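Lidham Residents' Help Board
Carpet and Flooring

Question
The Kellden guest house is required to return its bedrooms in good order at the end of June. The carpet is a grayish beige. Is a dry powder cleaner acceptable under the Pelletier lease, or must the work be done by hot water extraction? Our lease reference is 3071.
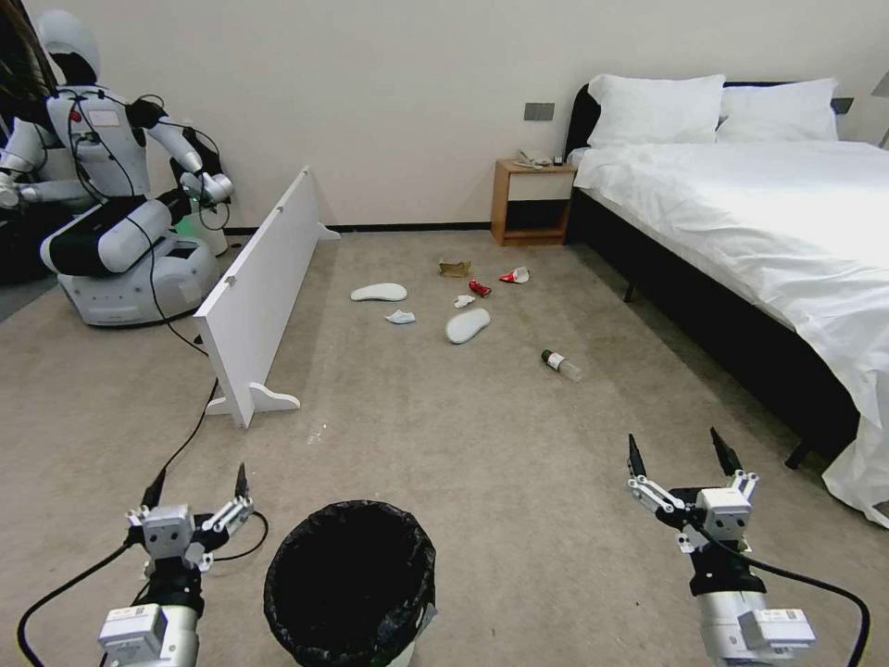
Answer 1 (accepted)
Clause 30 of the standard Pelletier lease asks for "professional cleaning" and does not name a method. Either is acceptable if an invoice is supplied. Loose litter should be picked up and the carpet vacuumed twice before any product is applied. Powder left in the pile will attract soil, so please allow 50 minutes before the final vacuuming.

Answer 2
Extraction. Powder is a waste of money.

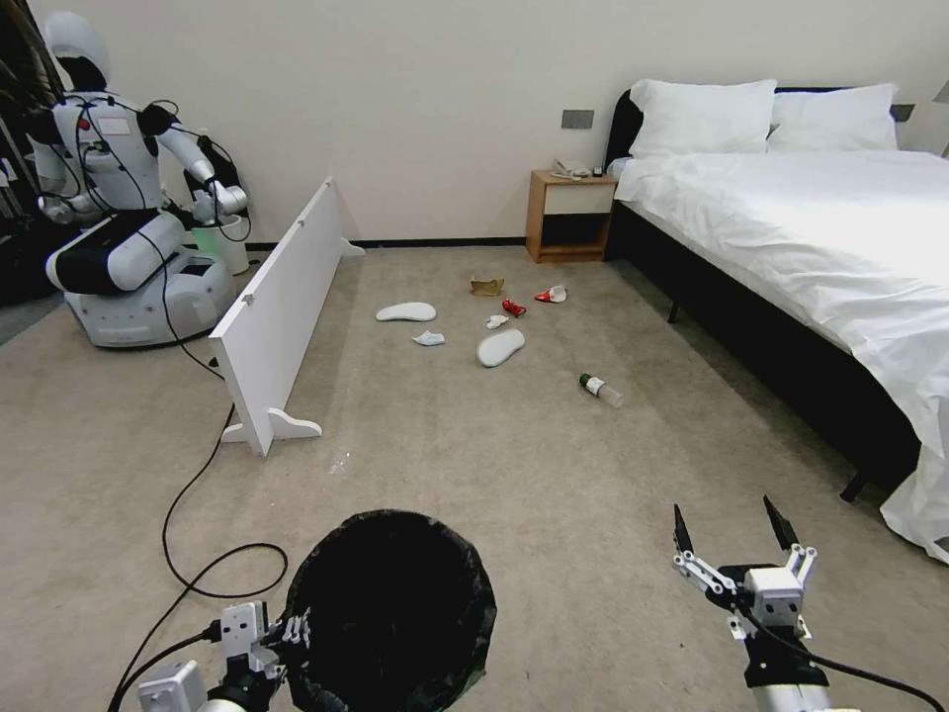
Answer 3
Extraction is the safer choice where a carpet has had several years of use. Zaltis, the contractor we engaged, charged around 900 dollars for the upper floor and supplied the invoice the same afternoon. Tenants should also read the schedule of contents - small items are checked at handover as well. A round black bin with its bag folded over the rim, as in the bedroom here, should be emptied and given a fresh liner. Windows should be left on the latch overnight if extraction is used.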